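Home About Worship News Giving Contact

Bible reading plan starts over with the Psalms

14 Jun 2026

The parish reading group at Saltgate has come to the end of Acts, and from next week we turn to the Psalms. We will read them in order, one or two at each meeting, and expect to be at it well past October. If you have never joined a reading group before, the Psalms are an easy place to begin. There is no story to catch up on, and you can miss a week without losing your place.

Anca Matei will lead again. She asks that everyone read the psalm out loud at home once before coming, even if it feels odd to do so in an empty kitchen. These were songs and prayers meant for the voice, and many of the lines come in pairs, the second saying the first over again in other words. That is easier to hear than to see on the page.

We will spend a little longer than usual on the psalms of lament. Some people who took part last year said they were uneasy with them, and Psalm 88 in particular, where the last word is darkness and no comfort is given. It was prayed by faithful people and kept in the book. We will read it as it stands and leave time for silence afterward. Anyone who would like to talk privately about what a psalm brings up can speak to Anca or call the parish office.

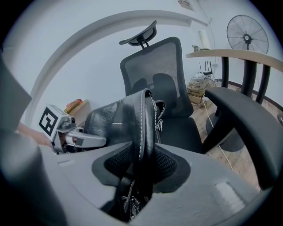 Any translation is fine, and it helps to have several in the room. Please note that the numbering differs in some older Bibles, where most of the psalms are one number lower than in modern ones. We follow the modern numbering. If your Bible starts Psalm 22 with "The Lord is my shepherd," you have the older numbering and should add one. Large-print copies are on the shelf by the side door and may be borrowed for the whole series.

Each meeting opens with a short prayer, then the psalm is read twice by two different readers. After that we talk for a while and close by saying the psalm together. Nobody is asked to read aloud in the group who doesn't want to. The meeting lasts an hour.

The group at Skoltow is starting the same plan on the same week, so those who travel between the two parishes can attend either one. Both groups will come together for Psalm 119, which is long enough to need an evening to itself – 176 verses, read in turns, with a break for coffee in the middle.

Printed schedules are at the back of the church. There is no charge and no need to sign up, but if you need a ride, please leave your name with the office by noon on the day of the meeting. Children are welcome, and the small room next door will be open for those who would like to draw or play while the adults read.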